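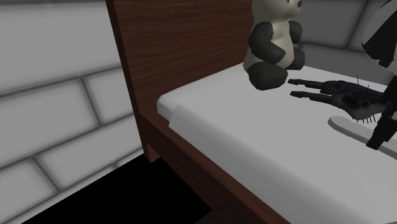

Informe de avance, abril. Programa de alojamiento temporal para familias de pacientes, casa Parkska.

Va rápido porque el miércoles tengo que entregar también las cuentas. Resumen: vamos bien de obra, mal de plazos con el ayuntamiento.

Habitaciones. Terminadas 6, con cama, armario y llave nueva. Faltan 2, las del fondo del pasillo, por la humedad de la pared norte. Pallex vino a medir, dice que hay que picar hasta el ladrillo. Presupuesto pedido, sin respuesta todavia.

Mobiliario. Pedido cerrado con Alletti. Las mesillas llegaron con el tirador cambiado, se devuelven. Colchones pagados de la partida B, no de la C como ponía en el informe anterior (error mío, ya corregido en la hoja).

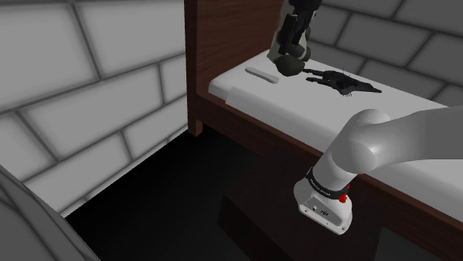

Ropa de cama: 40 juegos recibidos, lavandería contratada por meses. Quieren recoger los lunes a primera hora y a esa hora no hay nadie en recepción. Pendiente de hablar.

Familias. Lista de espera abierta. Moushumi Dewan lleva las entrevistas y pide, con razón, un criterio escrito para las estancias largas. Borrador adjunto, falta la parte de menores. El hospital nos sigue mandando casos por teléfono en vez de por el formulario, se pierden datos y luego hay que volver a llamar.

Licencia. Parada. Falta el certificado de la caldera, Bednárik lo promete para esta semana, lo mismo prometió la pasada. Sin eso no podemos abrir las dos plantas, sólo la baja.

Gastos. Dentro de lo previsto salvo pintura, 200 euros de más. Propongo compensarlo con lo que sobró de de transporte. Necesito vuestro visto bueno por escrito.

Próximo mes: pared norte, licencia, turnos de noche. Para los turnos hace falta una persona más o reducir horario, decidme que preferís antes de publicar la oferta.

Facturas en la carpeta compartida, salvo la de Pallex.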